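March 21, 2021
By the Pollance desk

I've sat in a lot of bad office chairs, so I was pretty excited to talk to the woman who runs the break room at Khalaf (she asked me to leave her name out, fine by me!). She looks after 28 chairs and wipes every seat herself.

"Fabric holds on to everything," she told me. "Crumbs, coffee, you name it. I do the seat first, then the armrests, then I go bother the table."

The table is her other headache. People finish lunch and wander off, and she's been after them since December. "I found 12 cups one morning. Twelve! We don't even have that many people in before nine."

I asked if she'd ever swap the fabric chairs for plastic ones. She laughed at me. "You sit on plastic for a whole shift and then ask me again."

She was already eyeing the next seat, so I let her go.

Recent items
- Vilto moves its front desk
- Bamov lunch hours, updated
- Getting coffee out of a chair seat
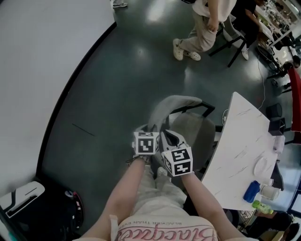
Gray office chair beside the table, with a cup and bottle on the corner.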